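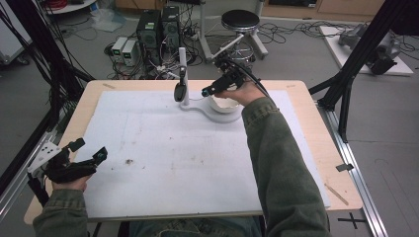
A white bowl and stand on a foam board, with a gripper in each hand.

I came to saving tomato seed through plain cheapness. Seed prices jumped one September, and my neighbor Spyros Drakos handed me a fat, ugly Galtach over the fence and told me to keep the insides. So I did!

Scoop the pulp into a jar, add a splash of water and leave it somewhere you won't smell it – my garage, in my case – for a few days. Skim off the scum, rinse what sank and spread it on a plate. Paper towels stick, so skip them (I'm still picking fuzz off my first batch). From 11 tomatoes I got almost 300 seeds, way more than my little Sidwood plot could ever hold, and I've been mailing them to cousins ever since. My sister wants peppers next.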